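A Day at the Plindden Mobile Games Fair

Saturday, July 7, 2018

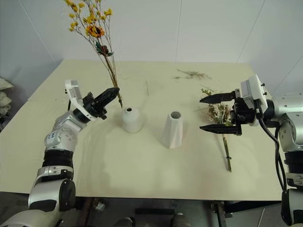
I went to Plindden by the early train, because the ticket desk opens at nine and last time I lost one hour in the line. This year the fair took two halls. The first hall is for the big publishers and I passed it quickly. The second one has the small studios, and for me this is the reason to go.

My first stop was Wundov, who make a puzzle game for Android with gems and bridges. I have played it since October and I am on level 243, so I was glad to ask about the slow levels after 100. The developer told me that they are slow on purpose, so that players stop and use the coins they saved. I do not agree with this idea, but he explained it politely. They will add an offline mode in the next update. I tried it on their tablet, and it kept my score when I switched the connection off.

Savchuk had a racing game, and there was a long line for it. I waited and drove two laps. The steering is good. The menus are too small on a phone -- I pressed the wrong button three times. In-game money is sold in packs, and the biggest pack has 2,000 coins. I asked how many coins a normal player wins in one day without paying, and the answer was not very clear.

At noon there was a talk about modified apps, the kind which promise free purchases. The speaker was from Grunon, a studio with six people. They had looked at their own game for one month and found 2,971 accounts with coins that were never bought or won. Most of these players, she said, lost their saved games later when the server was checked. The talk was 40 minutes and the room was full, so I stood near the door.

Food was expensive, as always. I ate a cheese roll outside and it was enough.

In the afternoon I went back to Wundov to buy a T-shirt, but only size S was left. The fair closes at six. If you come by car, park behind the second hall, the front parking is only for exhibitors.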